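The Plutotetti

Dariusz Tomaszewski had promised it would be packing boxes by December, and Abla Shboul had said, in front of people, that she would believe it when it packed one.

The workshop at Besusdale had seen its share of promises. There was the self-watering bench, which watered the bench. There was Czerwiński's automatic door, now propped open with a brick. So when Dariusz came in with his plans and a name already picked out, Abla put the kettle on and asked what it was for.

"Packing," he said.

"You've got hands."

"It's for when I'm not here."

"When you're not here, what needs packing?"

He didn't answer that. He went off to look for a cable.

By the autumn he had spent £1,457, which she knew from the receipts he kept in a biscuit tin and left lying about. He had the arms up and moving. They moved the way her uncle used to move after his hip, with a long think before each go. He called it the Plutotetti. She called it the lodger.

"It's learning," he told her one evening.

"Learning what?"

"Flaps."

She pulled up a stool. She had orders of her own to get out to Tisuvel, 13 of them, all wrapped by hand that afternoon while he'd been tightening one screw. She didn't mention this. She thought it very loudly instead, and he went a bit pink and bent over the laptop.

"A box is harder than you'd think," he said. "The card gives. It's never in the same place twice. You and me, we don't notice."

"I notice. I do it all day."

"You don't notice how, though."

That annoyed her, partly on account of being true. She tried to remember what her fingers did with a flap and couldn't. There was a press with the thumb, or there wasn't. She would have to watch herself tomorrow, and then she'd be slow and cross and drop the tape.

"And if it works?" she said. "Say it shuts a box. What then?"

"Then it shuts another one."

"At that price."

"It comes down, the more it does."

She did the sum in her head and didn't like how many boxes it came to. Dariusz typed something, deleted half of it and typed it again. He looked tired. He also looked happier than he had since the business with the door, and she had no argument ready for that.

"Go on, then," she said. "Show me."

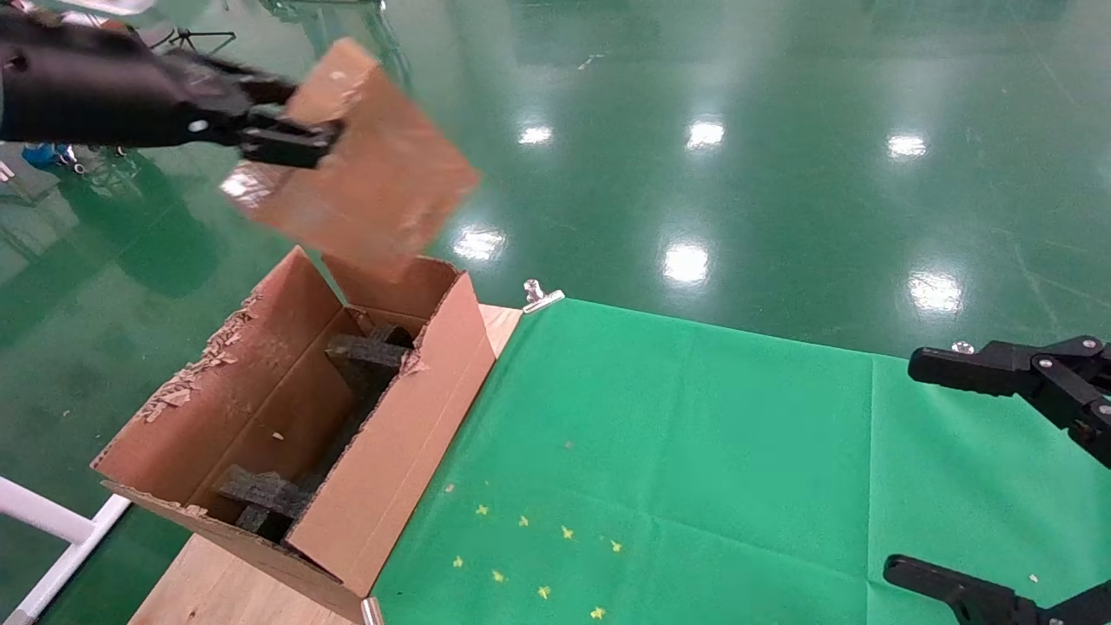 "Is it meant to take this long?" Abla asked.

"Give it a minute."

She gave it a minute, and looked at the clock while she did.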